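Medelo user guide
Section 6: Setting up your daily check-in 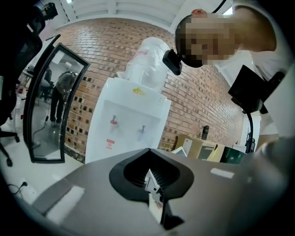
Before you start

You need the Medelo app on your phone or tablet, and the joining code from your welcome letter. Set aside enough time to finish the section in one sitting. Answers to the first questionnaire are not saved if you close the app part way through.

The check-in is a short record of mood, sleep and worry. It is for your own use unless you choose to share it (see step 9).

Creating your check-in

1. Open Medelo and tap Start. Enter your joining code and tap Next.

2. Choose a name for your diary. It is shown on the lock screen with each reminder, so pick something you are happy for other people to see.

3. Complete the first questionnaire. Answer for the past two weeks, including today. If a question does not apply to you, tap Skip.

4. Choose up to six feelings to follow. The list opens with calm, low, irritable, hopeful, tense and tired. To add a word of your own, tap Other and type it in.

Note: You can change a word later, but earlier entries keep the old one. The two will appear as separate lines on your chart.

5. Set a reminder time. Most people find it easier to tie the check-in to something they already do every day, such as brushing their teeth or making a drink. Avoid the last few minutes before bed if writing about worries tends to keep you awake.

6. Choose the length of your written note. Short allows 200 characters. Long has no limit. The note is optional in both cases.

7. Tap Save. The home page opens with today's entry ready to fill in.

Making an entry

8. Move each slider to the point that fits how you feel at that moment. Do not try to average out the whole day. Tap Done when you have finished.

If you miss a day, leave it blank. Entries cannot be backdated. The chart shows a gap and carries on from the next entry.

Sharing with a counsellor

9. Go to Settings, then Sharing, and enter your counsellor's Brarnance number. Choose Sliders only or Sliders and notes. Your counsellor receives a request and must accept it before anything is sent.

10. To stop sharing, go back to the same page and tap End. Entries already sent stay in your counsellor's file.

Caution: Shared entries are not read as they arrive. Do not use the note to ask for urgent help. If you feel unsafe or may harm yourself, call the emergency services or a crisis line in your area.

If something does not work

Message 58 means the joining code has already been used. Ask for a new one through the Help page.

Message 349 means the app could not connect. Check your connection and tap Try again. The entry is kept on your phone until it has been sent.

Reminders do not appear: check that notifications are switched on for Medelo in your phone's own settings, and that the reminder time is not inside your quiet hours.

Section revised 3 May 2023 by Elīna Petrauskas. Section 7 covers reading your chart.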